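Garkemero opens its shared workroom at Palma
May 9, 2020

I'm Hedvika Kratochvíl, I look after the workroom at Garkemero, and I'm so pleased to say our new space at Palma is open! We've put in 16 desks (lots of room for monitors) and left plenty of floor for anyone who'd sooner work on their feet.

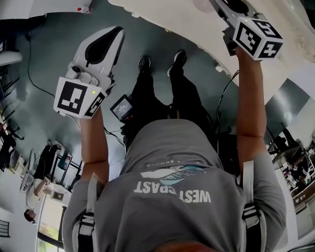 Desks along one side of the workroom, with people at work. Photo: Joaquim Seixas

Desks can be booked by the day or the month, and the first 80 bookings come with a free locker. Come and have a nosy round, the kettle's usually on!

Bookings and press: Sérgio Leitão, Garkemero, extension 2205.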